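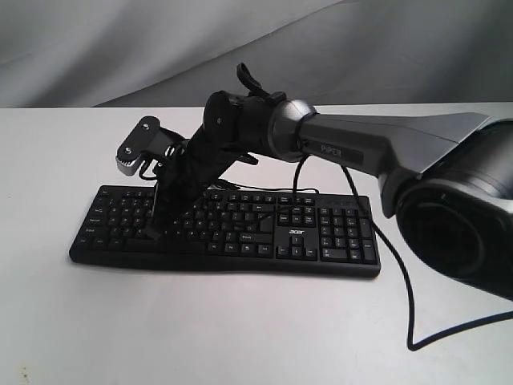 Black keyboard on a white tabletop.

Hanberg Fixed-Height Desk Frame

Home > Desks and frames > Frames without tops > Hanberg

Available in black, light grey and white
Supplied flat, with fixings and hex key
Top not included

The Hanberg is a steel desk frame for people who already have a top or want to choose one separately. It has four legs, two side rails and a telescopic centre beam, so the same frame will take a short top for a bedroom corner or a full-length one for an office. The legs bolt to the side rails from the inside and the bolt heads are hidden once the desk is the right way up.

The height is fixed, apart from the screw feet, which give 20 mm of adjustment for floors that aren't level. If you need to work standing up for part of the day, please look at the sit-stand frames on the next page instead. The Hanberg can't be converted later and we don't sell longer legs for it.

We brought this frame in after several years of selling complete desks. Customers kept asking for the legs on their own, usually to go under an old door, a length of kitchen worktop or the top from a desk whose frame had broken. The frame is made for us by a workshop in Eltinau and stored at our own warehouse, where each box is weighed before it goes out to check that nothing has been left out.

What's in the box

Four legs, fitted with screw feet
Two side rails
One centre beam in two sections
Bag of bolts and washers
20 wood screws for fixing the top
Hex key
Printed instructions

You will need your own screwdriver and, for most tops, a drill for the pilot holes. A second person is useful when the desk is turned over.

Choosing a top

Any flat, rigid top at least 16 mm thick can be used. The screws supplied suit tops of that thickness and upwards. On anything thinner they may come through the upper surface, and a thin top will also sag between the rails over time, particularly if you put a heavy monitor in the middle of it.

Solid wood moves with the seasons. The holes in the side rails are slotted for this reason, and the screws should be done up firmly but not forced. Customers fitting solid wood should put the screws in the middle of the slots, so the top can move either way.

Glass and stone tops should not be used with this frame. There is no safe way of fixing them to it.

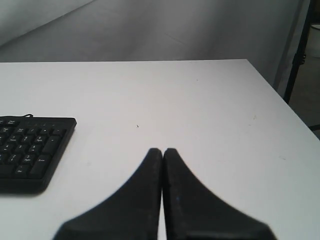
A top that overhangs the frame by a hand's width at each end looks right to most people and leaves room for clamps. If you use a monitor arm or a clamp-on lamp, check the jaw opening against the thickness of your top before you order. The back rail sits a little way in from the rear edge on most tops, but on a shallow one it may be in the way of a large clamp. Moving the top back slightly before you screw it down usually solves this.

Pale tops are popular for small rooms because they reflect the light from a window. They also show pencil, ink and tea. Whatever finish you choose, ask the supplier how it should be cleaned, and keep the answer somewhere you can find it. Oiled wood needs a fresh coat now and then. Painted board will mark if you drag a keyboard or a plant pot across it, so small felt pads are worth having.

Putting it together

Lay a blanket or the flattened carton on the floor. Bolt the legs to the side rails finger-tight. Slide the two halves of the centre beam together, set the length you want and fit the beam between the side rails, still finger-tight. Stand the frame up, check that all four feet touch the floor, then tighten every bolt.

Place the top upside down on the blanket and lower the frame on to it. Measure the overhang at both ends. Mark the holes through the slots, lift the frame away and drill the pilot holes. Wrap a bit of tape round the drill bit to show where to stop.

Screw the frame down and turn the desk over with help. Lift it by the side rails — picking it up by the edge of the top puts all the strain on the screws.

After a couple of weeks, go round the bolts again with the hex key. New frames settle a little and one or two bolts may take another quarter turn. 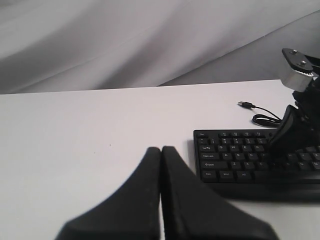

Wobble is nearly always caused by a foot that isn't carrying any weight. Push down on each corner in turn and wind out the screw foot at the loose one. If the desk still moves from side to side, check the two locking bolts on the centre beam. They are underneath and easy to miss.

Extras

The Forkier cable tray clips under the centre beam and holds a multi-way extension lead with its plugs in. It comes in black only. Allow for the depth of the tray if you have a drawer unit that slides right under the desk.

Spare screw feet are sold in packs of 2. We also keep single legs and side rails in all three colours for anyone who has damaged one while moving house. Please tell us the colour and, if you can, roughly when you bought the frame. The white was changed in March to a slightly warmer shade, and old and new legs don't match when they are side by side.

Care

Wipe the frame with a damp cloth. Washing-up liquid is fine. Scouring pads and solvent cleaners will dull the powder coating. Small chips can be touched in with metal paint from a DIY shop, though we don't supply a matched colour.

Delivery and returns

Frames are sent by courier in one carton. Deliveries are to the front door or the ground-floor reception, and the driver won't carry the box upstairs. You can also collect from the Nava trade counter, where a made-up frame in light grey is on show with an oak top.

Unused frames can be returned in the original carton. We can't take back a frame once it has been screwed to a top, unless there is a fault with it. The introductory price applies to orders placed by June 30, 2020.

Questions about tops, clamps or spare parts go to Vasanthi Samarakoon at the trade counter. If you are asking whether a particular top will fit, please send its length, depth and thickness, and a note of what it's made of.

Related items: Forkier cable tray, screw feet, felt pads, sit-stand frames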